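About Vorkdale

Vorkdale is an early stage investment firm with its office in Pastcombe. We put money into small companies that make software and equipment for other businesses, mostly at the time when they have a first paying customer and not yet a second one.

The firm was started in February by Ningsih Sembiring, who is our Managing Partner. Before Vorkdale she worked 26 years in finance, the last part of them at Chung, where she looked after 62 holdings.

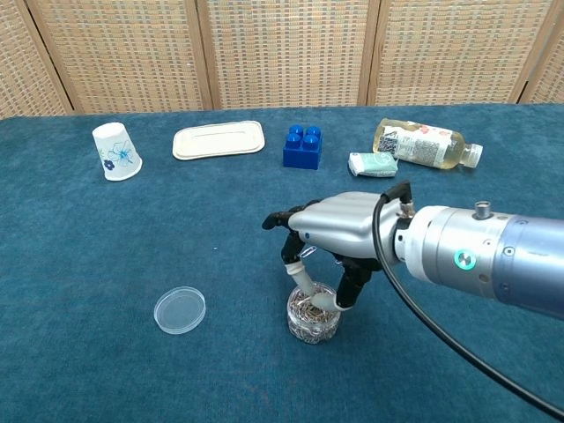 Our first cheque is usually modest, and we keep the same amount aside for the next round. One partner stays with each company from the beginning -- founders told us they are tired of explaining their business again to new faces. We take a board seat only when we are invited.

At present we have 5 companies in the portfolio. The newest is Nasto, which joined us after we had read 763 applications.

Founders can write to us in English or Indonesian. Please attach a short plan and your latest accounts.

Page updated 07/06/2018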